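Home | Procedures | Checklists | Software | Archive | Contact

PRE-RUN SOFTWARE CHECKLIST WITH COMMENTS
Site: Romutlow, household tasks room
Build under check: Jarero control stack with Mizuno perception module
Date of check: Apr 2, 2025

Mark each line OK, FIX or N/A. A comment is needed for every FIX. Lines marked (S) are safety lines and a FIX on any of them stops the run.

1. START-UP AND STOP CHAIN

1.1 (S) Emergency stop drops motor enable on both arms - OK
1.2 (S) Software stop from the operator screen does the same - OK
Comment: tested from idle and again with the planner running. The screen took a while to show "stopped" the first time although the arms had already halted. Display fault only, logged.
1.3 (S) Watchdog trips on lost controller heartbeat - OK
Comment: limit is set to 40 ms. Please leave it there. It was raised in July for a network test and stayed raised for far too long.
1.4 Config file matches the one signed off at Kandcombe - FIX
Comment: 2 lines differ, both in the logging section. Not a safety matter. Copy the signed version across before the next build.

2. PERCEPTION

2.1 Head camera calibration loaded and in date - OK
2.2 Desk plane found and stable - OK
Comment: the plain white top against a plain white wall still gives the plane fit little to work with. It held this time. The curved front edge is now stored as an outline in the map, so the planner no longer treats the desk as a rectangle.
2.3 Basket and fruit segmented separately - OK 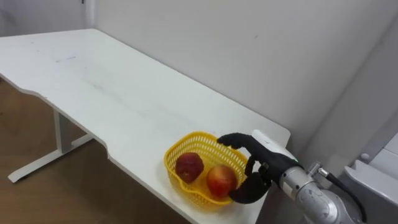 2.4 Mesh sides do not break the object mask - FIX
Comment: the mask comes out with holes when the light is low. Filling small gaps before the grasp step cures most of it, but the setting is not in the default profile yet. Until it is, switch it on by hand and write the value in the log.
2.5 Pose updates stop while the hand hides the object - OK
Comment: the tracker now holds the last good pose and flags it as held. Before the last build it would guess, and the guess drifted.

3. PLANNING

3.1 (S) Keep-out zones loaded (walls, desk legs, floor) - OK
3.2 (S) Planner refuses a goal inside a keep-out zone - OK
Comment: tried 9 bad goals, all refused. The error text is the same for every one, so it is hard to tell which zone was hit. Would be good to have the zone name in the message.
3.3 Planning time within limit - OK
Comment: longest was almost 310 ms, for a reach round the edge of the desk.
3.4 Grasped object added to the collision model - FIX
Comment: the basket is added but the fruit in it is not. Acceptable for slow moves at desk height. Not acceptable for anything near the fridge, so carry tasks between the two are on hold.

4. GRIP CONTROL

4.1 (S) Finger force limits read back correctly after restart - OK
4.2 (S) Hand opens on a release command from any state - OK
4.3 Thumb and fingers can be commanded separately - OK
4.4 Edge grip profile selected for fridge work - OK
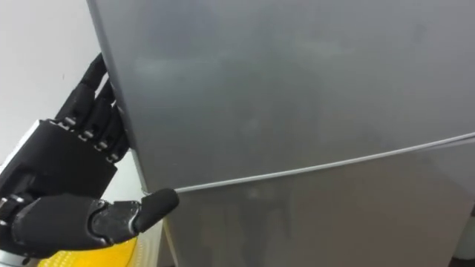

Item 4.4: fingers round the left edge of the fridge, thumb near the line between the doors.

4.5 Contact threshold suits a smooth metallic-looking surface - FIX
Comment: the threshold was carried over from the basket profile and is too high for this job. Give the fridge its own value. Do not edit the shared one, as the basket tasks read it as well.
4.6 (S) Arm goes compliant when the door resists - N/A
Comment: door pull not enabled in this build. Must be checked before it is.

5. LOGGING

5.1 Clocks on controller and perception machine agree - OK
5.2 Joint, force and image logs all start with the run - OK
5.3 Disk space checked - OK

RESULT
No FIX on any (S) line. Cleared for desk tasks and for static grip tests at the fridge. Door pull and carry tasks not cleared. Repeat sections 2 and 4 after the next Mizuno update.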